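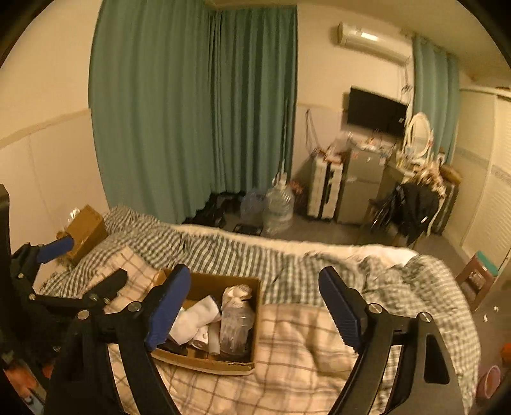
4.2 What changed for the packers

Figure 2. A cardboard box on a bed, with hand-held grippers.

Before Trinmont brought in automation, the people at Hedham packed every parcel by hand, and most were rather proud of their own way of folding. Rhonda Kennedy told us, very kindly and over two pots of tea, that she now thinks about each grasp before she makes it - a habit she has taken home with her.

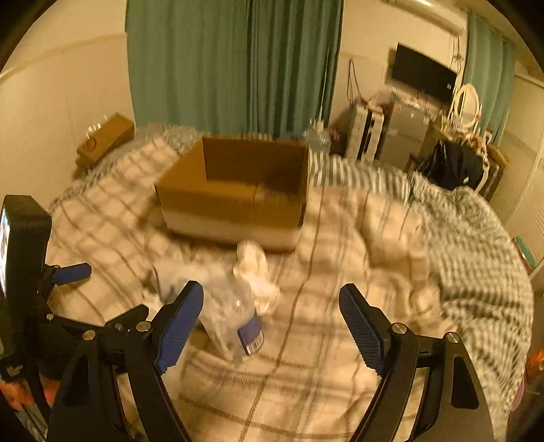
She was slower at first, and missed the chatting, though by March she was teaching newcomers herself.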